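3.2 Site layout and arrival information

The Sorkard campground lies on a narrow shelf between the lake road and the forest. It has two loops. The lower loop has 15 sites and is close to the water, and the upper loop has eight sites, which are reached by a steep gravel road. Water is available only at the entrance. In our earlier interviews, several campers told us that they chose a site in the lower loop before they knew the upper one existed. For this reason we decided to study what visitors learn before they arrive, and what they learn only at the gate.

We compared Sorkard with Vekley, a campground of similar age on the opposite shore. At Vekley all sites can be reserved, while Sorkard works on a first-come basis. Both places give printed material to visitors, but the content is different. The Vekley material explains the sites one by one — with shade, slope and distance to the toilets — and the Sorkard material speaks mostly of the landscape and the hiking trails.

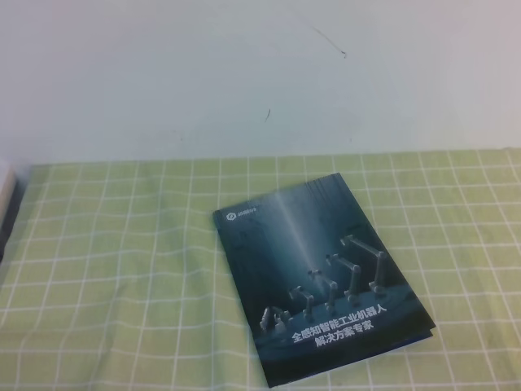

Figure 6. Brochure, closed, front cover.

The difference has consequences for how people move after arrival. Haugen and Hồ observed both entrances in the evening, between 7 and 8 p.m., when most parties with tents come in. At Sorkard, cars often drove through the lower loop twice before they stopped, and some of them then left for the upper loop. At Vekley this behavior was rare. We do not claim that printed information alone explains the result, as a reserved site also removes the need to search. However, the parties at Sorkard who had camped there before drove more directly, and this suggests that knowledge of the layout matters also without a reservation.

A second point concerns noise. Extra driving in the lower loop takes place when families with small children are already in their tents. Kjell Haugen noted complaints about headlights more often than complaints about engines, which we had not expected. Nhi Hồ found the same in the guest book, where the entries from December — the quiet season — did not mention the traffic at all.

In the next section we describe how the sites were graded for shade and wind. The grading follows the method of Phùng, with one change: we measured wind at the height of a seated person, and not at the top of the tent.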